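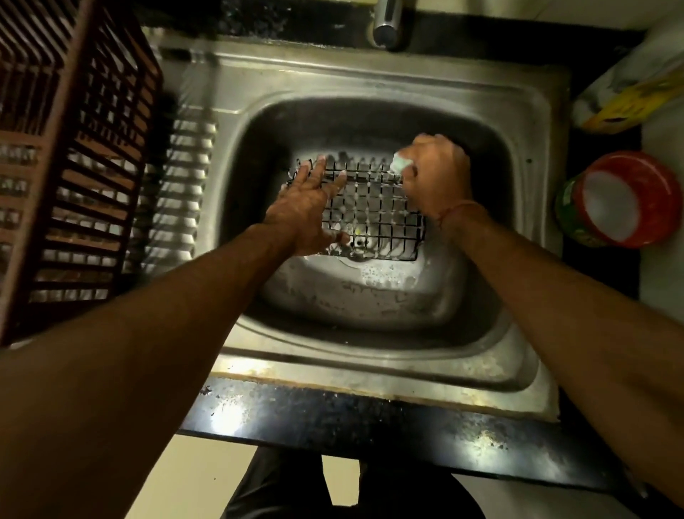
Fig. 1. Wire rack in a kitchen sink with some suds, drain underneath.

Where Does the Dishwater Go? Greywater and Household Water Use in Gillcombe
Intro to Environmental Studies, final project report
Monday, January 17, 2022

Background

Greywater = water from sinks, showers, washing machines. Not toilets. In most houses it goes down the same pipe as everything else and gets treated the same way, even though a lot of it is pretty clean. Our group wanted to know if people in Gillcombe would reuse any of it and what stops them.

We picked Gillcombe because the town gets its water from the Paradden reservoir, and the level was low again in October. Lawn watering was limited for most of the fall. Also two of us live there so it was easy to hand out surveys.

Method

Paper survey, one page, plus the same questions online. Left copies at the library, the laundromat and the Uvell Street market. We got 171 back. A few were half blank, we kept them in but only for the questions they answered.

We also did a water diary. 2 households wrote down every use for a week (dishes, laundry, showers, garden) and read their meter each night. One house forgot the Thursday reading so that day is lumped in with Friday.

Results

Most people had heard the word greywater but couldn't say what it meant. Kind of expected. When we explained it on the back of the sheet, 67 said they would use it on plants if it was cheap to set up. Bigger group than we guessed.

Main reasons for saying no:
Smell
Not sure if it's legal
Renting, can't touch the plumbing
Soap might kill the garden

The renting answer came up way more in the apartments near the laundromat. We should of asked "do you rent or own" as its own question and didn't, so we can't put a number on it.

Diary results – the bigger household used 1,333 gallons in the week, and showers were the largest part by far. Laundry second. Dishes were lower than either family thought they would be. Both families said they ran the kitchen tap less once they had to write it down, so the week is probably not a normal one.

Kitchen water is the hard one

Several guides we read leave kitchen sinks out of greywater completely. Grease and food bits clog filters and go bad fast in a tank. Some places count it as "dark" greywater and want it sent to the sewer with the toilet water. So even if dishes use a lot, that water is the last one you'd want to save. Shower and laundry water are much easer to deal with. Dish soap is a smaller problem if it's low in salt and boron, but grease is still grease.

Problems with our project

Survey only reached people who go to those three places. Nobody under 18 was asked. Diary was one week and in cold weather, so no garden use at all – that's a big hole for a report about watering plants. We ran out of time to redo it.

We also wanted to build a small bucket filter (sand and gravel) using the plan from the Yurt garden club handout. Got the bucket and the gravel, never got the right sand. Left it out.

What we'd do next

Run the diary again in summer with more houses. Split renters and owners. Call the county and get the rules in writing, the web page we used had a dead link for the permit form.

Survey sheet and diary tables are in the appendix.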